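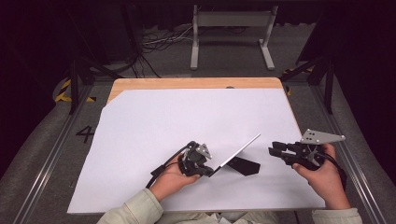

mamo_fan: Just finished all 10 episodes of Clanadik and I need to talk about it! The sisters, the drowned city, that ending on the ferry – I was a mess. I've been building a paper map of the city as I rewatch, and a table with a big white sheet over most of it is exactly how much space it takes (the lower canals alone eat up a whole side). Is anyone else convinced Ji knew about the flood from the start?

Flirivo: Yes!! Watch episode 3 again. Ji packs her boots before the sirens go off.

431north: Don't buy it. She packs boots because she always packs boots. The manga has her doing it in chapter one.

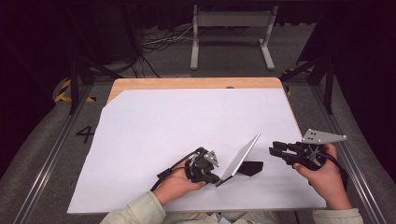 Both hands at the table, pale sleeves and all.

mamo_fan: But the show moved that bit to the night of the flood. Why move it if it means nothing?

431north: Pacing. They had 200 pages to squeeze into one season and something had to slide.

Flirivo: Okay but the music changes when she ties the laces, and it's the same tune from the ferry. Somebody chose that.

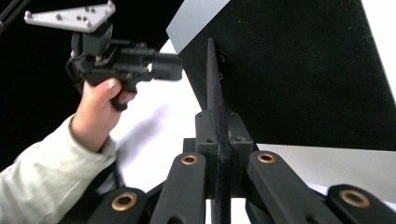

Left side, with the silver-gray plate on top.

kelpsoup: Coming in on 431north's side about Ji, sorry. I do think Mamo knew though. He's the one who sells the boat!

mamo_fan: Oh no, the boat. I forgot the boat. Starting over from episode one on Monday, who's in?

Flirivo: Me! Subs or dub?

431north: Subs. I'll be there to disagree.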